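Plovier 2 review: great at crossings, picky about everything else

I've been running Plovier for a few weeks now, mostly on sidewalk delivery routes in the simulator, and I like it a lot more than I expected to! It's a training method more than a program (you bolt it onto the planner you already have), and it teaches a robot when to step off the curb by replaying its own bad guesses.

Setup took me an evening. The Gridby importer choked on my first map, then loaded it fine after I renamed the folders – no idea why.
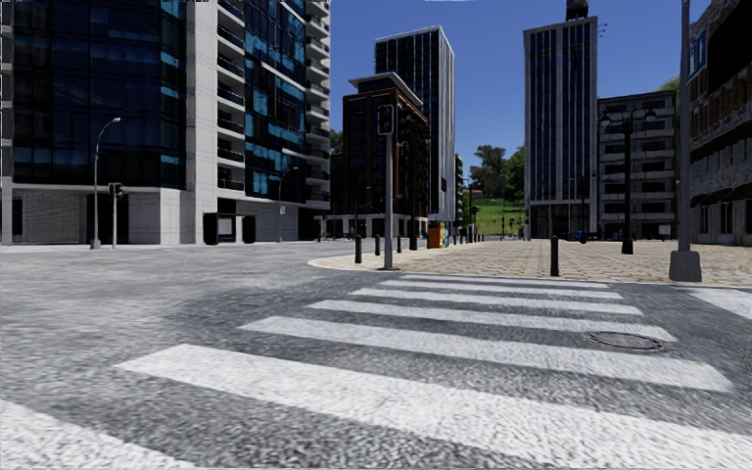
On my 894 test crossings, the old planner froze up 71 times and Plovier froze 20 times. Same maps, same seeds. It's slower to train, though, 52 hours on my one graphics card, and the Abbasi baseline finishes overnight.

My other gripe is the docs. Half the examples use the Pisa map, with its narrow streets, and the settings don't carry over to wide city roads at all. Bump up the wait penalty before you start. Four stars from me, and I'm keeping it installed.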